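Last updated: September

Seams, Paste and Arithmetic: A Conversation with Eero Harju

Eero Harju has kept the same kind of job book since his first year as a paperhanger. Each room gets one page. The page records the wall type, the primer, the paper, the paste, the temperature at the start and end of the work, and the position of the first plumb line. There are 1,806 rooms in the books so far. He went through all of them last winter with the intention of finding out why he gets called back.

"I had a theory, which was humidity," he says. "Every hanger blames humidity. I wanted to see if the pages agreed."

They agreed in part. Of the rooms in the books, 82 had a return visit noted on the back of the page. Harju sorted these by cause as well as he could from his own handwriting. The largest group was seams lifting over walls that had been patched and not primed properly. Next came shrinkage, meaning the paper had been soaked too long or had not been allowed to relax, and gaps opened at the seams when it dried. Staining, bubbles and torn corners made up most of the rest. Only 12 were cases where he thought the paste itself was at fault, and in those he had usually thinned it more than the label allowed.

He is careful about what this proves. A room with no return visit may be a good room, or it may belong to an owner who moved a bookcase in front of the problem. He does not treat the book as a study.

The first subject he wanted to discuss was primer. New drywall that has been painted with one coat of flat builder's paint is, in his view, the worst common surface. The paint is thin and porous, and it bonds poorly to the joint compound. When the paper dries it pulls, and the paint comes off the wall with the paper still attached to it.

"People think the paper let go of the wall. If you turn the seam back and look behind it, there is paint on the paste. The paper held fine. The paint let go."

His test is a strip of painter's tape over a shallow X cut through the paint with a fresh blade. The tape is pressed down hard, left for a minute and pulled off quickly. If paint comes with it, he scrapes what is loose, seals with a penetrating primer and waits overnight before putting on a wallcovering primer. He does this in two separate steps. Products that claim to do both have given him mixed results over skim coat, and he has stopped using them on anything except closets.

Joint compound needs the same care. Sanded patches hold dust, and the dust behaves like flour on a board. He wipes with a barely damp sponge, lets the wall dry, then wipes it again with his hand. If his palm comes up white he repeats the step.

For wood panels the routine changes. Harju was asked to paper over a run of Navitwood sheeting in a stair hall two years ago and still has the notes. The joints between sheets moved with the seasons, and no primer will stop that. He set a nonwoven liner across the joints, horizontally, with its own seams kept well away from the panel edges, and hung the finish paper vertically over that. The page for the stair hall has no return visit on it.

"I check it whenever I'm in the building," he says. "There is a slight ridge at one joint if you hold a flashlight flat to the wall. The owner has never mentioned it and I have never brought it up."

On paste, he has settled on two. For nonwovens he uses Dolik in the medium grade, rolled onto the wall. For traditional pulp papers he mixes a cellulose paste from powder and lets it stand longer than the packet says, until the grain has gone out of it. He strains it through a nylon paint filter. Lumps the size of a pinhead will show through a thin paper under side light, and they can't be pushed out after the strip is up.

Booking time is where he sees the most trouble in other people's work. A pulp paper expands across its width when it is wet. After it is pasted and folded onto itself, it has to be left long enough to finish expanding, and every strip has to be left for the same length of time. If one strip waits four minutes and the next waits nine, they will be different widths, and the pattern will drift at the seam even if it matched at eye level. Harju writes the time on the back of each strip in pencil before he pastes it.

"Soft pencil, light hand. Never a pen. Ink will migrate, and it may take a year to come through, and then you have a number on the wall at chest height."

The conversation moved from there to quantities, where he is blunt. He thinks square footage is a poor way to order wallpaper and that most shortages come from it. The right unit is the strip.

His example runs as follows. A wall is eight feet high. Two inches of trim are allowed at the top and two at the bottom, so the hanger needs 100 inches of paper. If the pattern repeats every twenty-one inches, a strip has to be cut at five full repeats, or 105 inches. A roll twenty-seven feet long is 324 inches. It gives three strips, with nine inches left over. If the repeat is twenty-four inches, five repeats come to 120 inches, and the same roll gives two strips and eighty-four inches of waste. The two papers may cost the same and cover the same area on the label. The second one needs half again as many rolls.

"Three inches of repeat," he says. "A customer will choose between those two papers on color, and that's fair, but somebody should tell them the price is different."

The drop match adds a further step. In a straight match, every strip starts at the same point in the pattern. In a half-drop, every second strip starts half a repeat lower, so that a motif cut by the right edge of one strip meets its other half partway down the next. Harju cuts from two rolls at once for this, the odd strips from one and the even strips from the other. He labels them A and B. The waste at the start of the B roll is a single half repeat, and after that both rolls run without further loss. Cutting everything from a single roll in sequence loses half a repeat each time the hanger changes over.

He makes one exception to counting strips, for very small patterns, where he will accept an area figure with a margin added. For anything with a motif larger than his hand he draws the wall on graph paper and marks each strip, including the short ones above doors. The short ones are where spare lengths can be used, and he numbers them last.

Run numbers came up next. Paper printed in different batches may differ slightly in color, and the difference shows most clearly in pale grounds. He opens every roll before he cuts any of them and lays the ends side by side on the table in daylight. In one apartment he rejected four rolls of a Gosling stripe whose labels all carried the same run number. The ground was a shade pinker on two of them. The supplier replaced all four. Had he checked them under the ceiling fixture, he says, he would have missed it.

Lighting was a point he returned to several times. Seams that vanish in front light become visible when the light comes along the wall. He begins, where the room allows, at the window wall and works away from it, so that any slight overlap casts its shadow away from the person coming in. With nonwovens, which are butted and don't shrink much, the direction is less important. He still does it out of habit.

The choice of starting line depends on the pattern. Large motifs are centered on the wall seen first from the door, or on the chimney breast if there is one, and the mismatch is carried around to the corner behind the door. He takes no strip around an inside corner whole. It is split, with a narrow return onto the second wall, and a new plumb line is dropped for the remainder. Corners are rarely plumb. In old houses he has measured a lean of three-quarters of an inch from floor to ceiling, and a large pattern will display all of it.

Leaf patterns are forgiving in this respect, in his experience. The stems run at angles, the edges are curved, and a small mismatch at a corner is hard to find afterward. Stripes and trellises are the opposite. 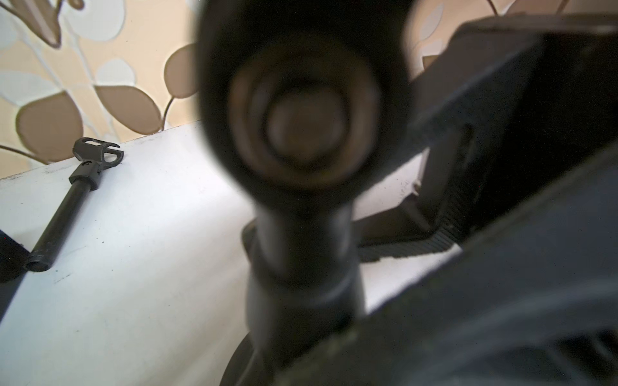 Brown and tan leaves on a cream ground, where the wall meets a white tabletop.
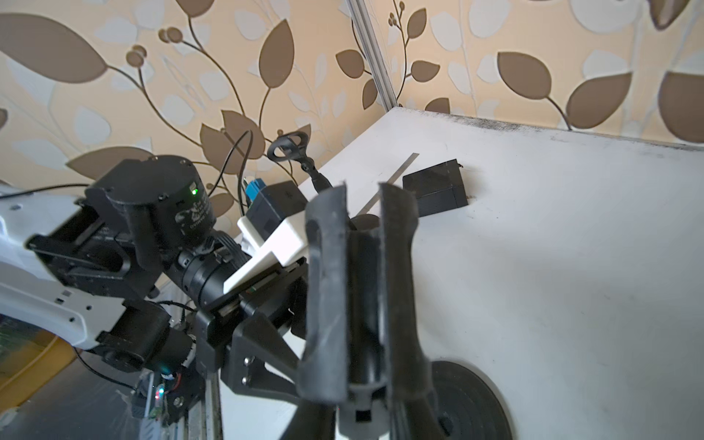 "With a geometric you have to choose which error to show," Harju says. "If the ceiling is out of level, a trellis hung plumb will walk up or down along the ceiling line. You can cheat it a little. I'll lean a strip by a sixteenth of an inch over its length and take it back on the next one. More than that and the eye picks it up."

He was asked about tools. He uses a snap-off blade and breaks off a segment after every cut on wet pulp, which in a large room can mean several packs. His straightedge is a Skidumus steel rule with a beveled side, bought used. He prefers a laser for the first line on each wall and a plumb bob for checking the laser. The smoothing brush is for pulps, the plastic smoother for nonwovens, and a felt-edged one for anything with a raised or metallic surface. He doesn't roll seams on embossed papers at all.

Cleaning happens strip by strip. Paste left on the face dries to a faint shine, and on a matte paper it can't be removed the next day without leaving a mark of a different kind. He keeps two buckets, one for the first wipe and one for the second, and changes both at the end of each wall.

The largest job in the books was a hotel corridor with its adjoining rooms, which took 2,444 strips and the better part of a year. He kept the heating constant with the building manager's agreement and left it on overnight. Paper that dries quickly in forced air will shrink before the paste has gripped, and he had the floor registers covered while he worked and for two days afterward. The seams nearest the registers were the ones he went back to look at first.

He has started a new column on each page for the condition of the vents.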